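Seasons, drapes and doubt: notes for the Tatport talk
2023-07-14

Start without the slides. Ask who has been "done". Then ask who has been done more than once, and leave those hands up while I ask who got the same answer both times.

Who I am, quickly. I have been draped by 4 analysts and I came home with three different seasons. Soft Autumn, Soft Summer, Soft Autumn again, then True Winter. The Winter cost most. I'm not here to say colour analysis is rubbish. I own the fans, I've got the little swatch wallet in my bag, I still look at it in shops. I would just like someone to show me the part that works.

The 12 seasons. Most of the room will know these, so go fast. Four old ones, each split in three. Say where I get stuck: the borders. If you are "between" Soft Summer and Soft Autumn, and so is half of every group I've ever joined, what is the border doing?

The drape trick. Hold up the mustard, then the dusty pink (both in the Beaudoin bag, DON'T leave it in the car). Ask people to write down which is better on me before anyone speaks. No calling out. In June at Wastisitz I let them call out, one woman at the front said "oh, the pink, definitely", and the whole room went pink. So write first, then hands.

If they agree this time, say so and move on. I don't need to win this bit.

Hélène Beaulieu's point, and give her the credit. She drapes for a living and she told me over lunch that she can usually tell what a client is hoping for before the coat is off. She thinks she corrects for it. I asked how she would know. She laughed, and then she didn't have an answer, which I liked her for. She also thinks I'm a Summer.

Photos. Celebrity typing from red carpet pictures: the hair is dyed, the face is painted, the flash is doing what it likes, and somebody has been at it on a computer afterwards. I've read 6 pages on whether one actress is a Bright Spring or a Bright Winter, all of it from stills. Lovely way to spend an evening. As evidence, no.

Make-up. The Gomora lipstick story, short version. Bought it as "my" berry, wore it to my sister's, was asked if I was feeling all right. Pause.

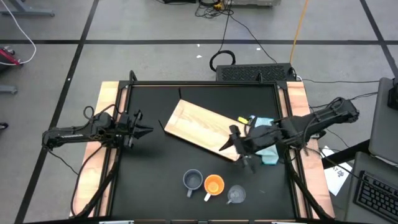 Contrast is the part of the system I have most time for, and it needs no seasons at all. It is how far apart your light bits and your dark bits are: hair, skin, eyes, and then whatever you put next to them. The pale board against the black tabletop is high contrast and your eye goes straight to it. Put that same board down on the light wooden table and it would sink a good deal. Same board, same wood. So when an analyst swaps a black drape for a cream one and says "look what that did to your skin", ask whether your skin did anything, or whether the thing beside it changed. I think it's mostly the second. That might still be worth knowing before you buy a coat - but it isn't an undertone.

Vein test. Skip if we're running late. Blue, green, "both". Bring the room over to the window and it changes.

What would change my mind. Fair question, and someone will ask it, so get in first. Take 200 people, no make-up, hair covered, same daylight. Two analysts who haven't met. Let me see how often they match. If anyone has done this properly, I want the details afterwards and I'll buy the coffee.

Likely questions:
"But I get compliments in my colours." Good. Do you also wear them more? Are they newer?
"Does it do any harm?" Mostly not. I do mind people giving away clothes they loved. I gave away a green coat on the strength of that Winter result and I'm still cross about it.
"What season do you think you are?" Say I've stopped asking. (Not quite true.)

Collect the drapes before people leave. The mustard one went missing last time.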